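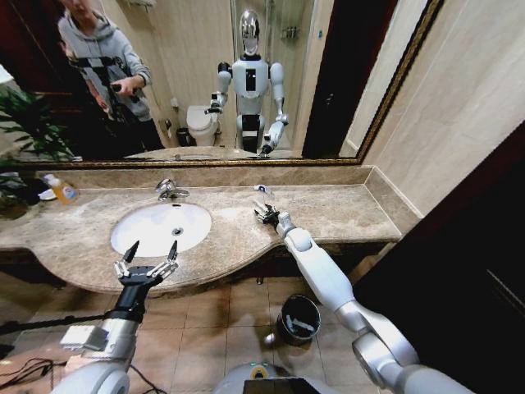 03/03/2026
Viltetstead loop, trail survey notebook

Back from the Corkilau end. The park leaflet still gives the loop as 6 miles and "moderate." I don't believe either word. My wheel ran longer than that on both passes, and the two passes didn't agree with each other, so I'm not going to print a new number until somebody else pushes the wheel over the same ground. Snow on the upper switchbacks, firm early, rotten by noon. A wheel slips on that stuff and I didn't correct for it.

Elevation
The sign at the saddle says 1,991 feet. Handheld read lower going up and higher coming down, which tells me about the weather and very little about the saddle. Jodetti's map agrees with the sign, but I suspect they copied the sign. Need the benchmark sheet before anyone repeats that figure again.

Waymarks
Old inventory lists 116 posts. I logged every one I could find and came up short. Some will be under drifts on the north side. Others I think were never put in: there's a stretch past the Benmoussa footbridge where the inventory has posts at suspiciously even spacing and the ground is bare rock. Bring a probe and the long bar next time. Don't mark any as missing until after the melt.

Footbridge
Deck fine. The downstream handrail moves if you lean on it. The last inspection called it sound, and I'd like to know what they leaned on.

Overnight
Stayed down in the valley. The lodge leaflet promises a view of the ridge "from every room." Mine looked at the parking lot. Boots dry by morning, no complaint there.

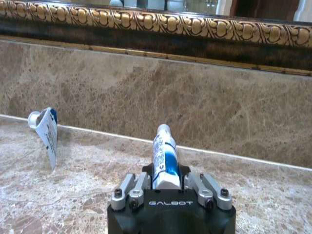

To do before the next trip

Recheck wheel against the tape, full length, on pavement.
Get the benchmark sheet for the saddle.
Ask Jodetti where their spot heights come from.
Rewalk the north side late March if the road is open. The road page says it will be. It said that last year too.
Tag the handrail. I had about 2 feet of flagging left and used it at the washout.

Leave the leaflet wording alone for now.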